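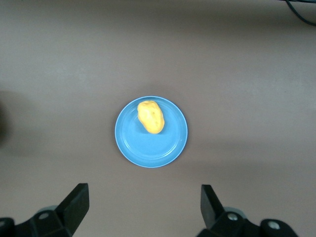 LELTWOOD, 06/04/2022 - The Leltwood school district wants to buy four robot arms for its central kitchen, and it wants the money set aside before anyone has shown that the machines can keep up with a lunch line.

The request went into the draft equipment budget last week under the heading "meal assembly." It covers the arms, two-finger grippers and a one-year service plan from Flallar, the supplier that has been running trials for the district since May. A figure for the whole package has not been made public. The district says it is still talking about price.

What has been made public is thin. Flallar's trial summary is two pages long and deals mostly with practice pieces on a tabletop, such as a yellow potato shape on a round blue plastic plate. It says 388 pick attempts were logged and that results were "encouraging." It does not say how many of them ended with the item where it was supposed to go, or how long each one took.

That second number matters. The central kitchen sends out 2,012 lunches on a normal school day, and most of them have to be packed before the vans leave. A single potato on a plate is a long way from a tray with a hot main, a vegetable and a carton of milk. Soft food, wet food and anything in gravy are not mentioned in the summary at all.

The district's budget note says the arms would "free up staff time" but gives no hours and no jobs. Kitchen workers were told that no positions would be cut in the first year. The note is silent on the second.

There is also the matter of what comes after the purchase. The service plan runs out after 12 months, and replacement gripper fingers, cleaning covers and software updates are listed as "to be quoted." Districts that have bought kitchen equipment on those terms before, Leltwood included, will remember the Buvard tray sealers. They were bought at a discount, needed parts within a year and now sit in storage.

A rival bid from Economou, which offered to lease two arms for a single semester, was turned down in May. The district said a lease would cost around 50 percent more per arm over the life of the equipment. It did not say how long it expects that life to be, and the comparison only works if the arms are still in use at the end of it.

The board can approve the full request, trim it or send it back for a longer trial using real meals. Flallar says it would support a longer trial but has asked for a deposit first. The draft budget is open for written comments until the end of the month.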